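Prunddale Type and Print Workshop
Progress report to the Whitlock Fund
Submitted Aug 14, 2020 by Grímur Østergaard, Program Director

1. Work completed in the reporting period

The grant supports the design of Nuritano, a text typeface for small publishers, and the printing of a specimen book set in it. The regular and italic styles are now drawn and spaced. Each contains 254 glyphs, which covers the languages named in our application. Bold has been started but remains at the sketch stage.

Kerning took longer than planned. The first proofs showed uneven gaps around the capital T and V, and both styles were returned to the drawing stage for correction before further proofs were made.

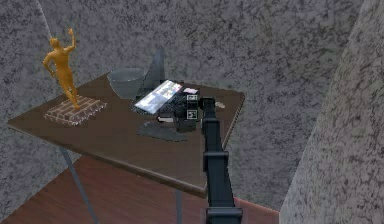 Golden statuette on a dark brown tabletop.

2. Specimen book

The page layout has been approved by our design lead, Valdemar Sveinbjörnsson. The book will have 6 sections, opening with text settings at reading sizes and closing with a short essay on the history of the drawings. The edition remains at 1,000 copies, with 50 set aside for schools and public libraries at no charge. 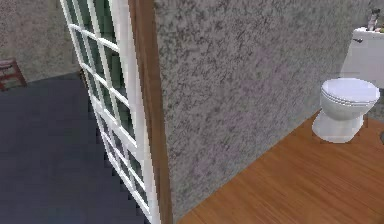 Paper was changed in this period. The uncoated stock first selected showed too much of the reverse side when printed in solid black, and a heavier sheet has been ordered in its place. The binding is unchanged: sewn sections in a plain card cover, with the title on the spine.

3. Budget

Spending on design is in line with the approved budget. The heavier paper will cost more than the original, and we request permission to cover the difference from the travel line, where funds remain unspent.

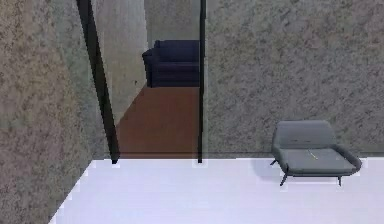
The contract with Clornex for platemaking and presswork has been signed. Payment is due in two parts, the first on delivery of final files and the second on receipt of the bound copies.

4. Next period

Bold will be completed and proofed together with the other styles.

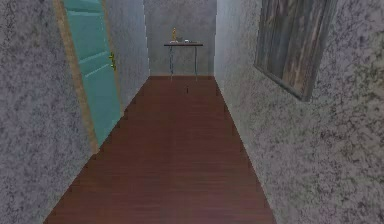

Final files are scheduled to go to the printer in December. The license terms for the digital fonts are under legal review, and a draft will be sent to the Fund for comment before release.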